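Mahlet Hailu has worked as a sleep therapist for 20 years, the last nine of them at the Brulilby clinic, where most of her patients are past retirement age. Few of them come in asking about sleep. They come in because they are tired, or because a husband or wife is worried about them.

"They tell me they're up at 3 a.m. and they think it's just getting old," Hailu said. "Some of it is. Sleep gets lighter as we age. But lying awake for hours, night after night, is something we can usually work on."

Her first step is a sleep diary. Patients write down when they went to bed, when they think they fell asleep, how often they got up, and when they got out of bed for good. She asks for two weeks of it before she changes anything.

"People hate the diary," she said. "I had one man bring it back with one word on every line, and the word was 'bad.' We started over."

What she sees in the diaries most often is too much time in bed. A person who sleeps six hours may be spending nine or ten lying down, hoping for more. Hailu shortens that window, a little at a time, and holds the wake-up time steady. The first week is rough, and she warns people about that. She doesn't use the method with patients who have seizures or bipolar disorder, and she is careful with anyone at risk of a fall.

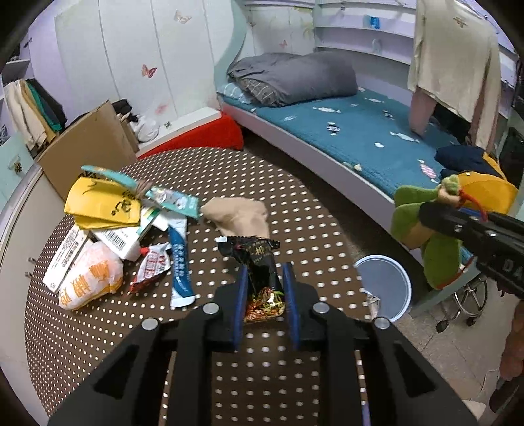
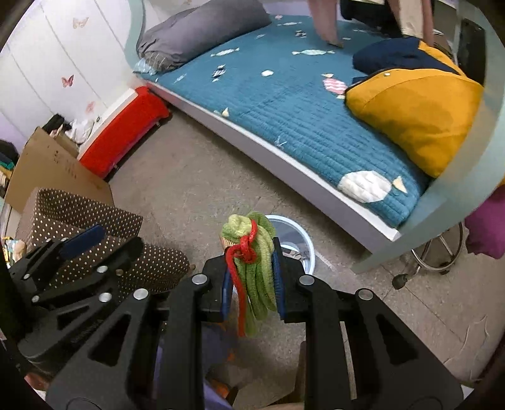
Naps are the next thing she asks about. She doesn't ban them, but she wants them short and before 2 p.m. The same goes for coffee, which she moves to the morning. Evening eating comes up too, and there she is less strict than patients expect. A snack packet like the black one with the food printed on it won't ruin a night, she said, though a heavy or spicy meal right before bed can bring on heartburn in people who are prone to it. She would rather they ate dinner earlier and stopped worrying about the rest.

I asked her about sleeping pills. Hailu doesn't prescribe, and she sends those questions to her colleague Rezaul Miah, the clinic's physician. Miah told me he has patients who have taken the same pill every night for years.

"I don't take it away from them on day one," he said. "We go down slowly, and we do it while they're working with Mahlet. Nobody should stop these on their own." He also checks for sleep apnea, pain, and medicines that send people to the bathroom at night. Moving a water pill from evening to morning, he said, is sometimes all he has to do.

One of Hailu's patients, Bethel Kassa, agreed to talk to me. She began having trouble after she left her job at a school office. She went to bed at 8:30 because there was nothing she wanted to watch.

"Now it's eleven, and I'm up at six whether I like it or not," Kassa said. "I wanted to quit the first week. I was so tired I put the milk in the cupboard."

She still has a bad night now and then. When that happens she gets up, sits in the living room with a lamp on and reads until she feels sleepy. Hailu asked her to turn the bedroom clock to the wall, and it has stayed that way since December.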